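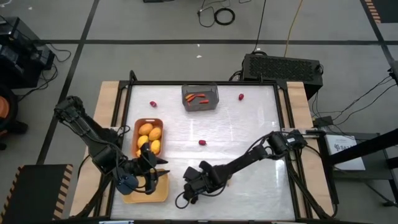 Mangoes in the orange tray, chili peppers in the wire-mesh basket.

Sorting and Storing Produce at Home - FAQ
Updated 3/22/26

Which container should I use for mangoes?
A shallow tray with rounded corners. Mangoes bruise where they press on a hard edge, so keep them in a single layer and don't stack a second one on top.

Why are chilies kept in mesh?
Air gets to them from every side. Chilies that sit in a closed plastic box collect moisture and go soft at the stem first.

Can I put both in one tray?
You can for an hour or two while you sort. For storage, keep them apart.

My mangoes are still hard. Do they go in the fridge?
No. Leave them on the counter until they give a little when pressed, then refrigerate. Use them within a few days after that.

What is the wooden tray in the Kernau set for?
Dry items such as garlic or shallots. Do not soak it - wipe it with a damp cloth and stand it on its side.

Is the mesh basket dishwasher safe?
Yes, top rack only. Shake off the water and dry the corners with a towel.

Do I wash produce before sorting?
Wash it right before you eat or cook it. Wear gloves if you are cutting a lot of chilies.

Can I return a tray?
Unused trays can be returned within 14 days. Write to Delphine Van Dusen at the Ostholm shop and include your order number.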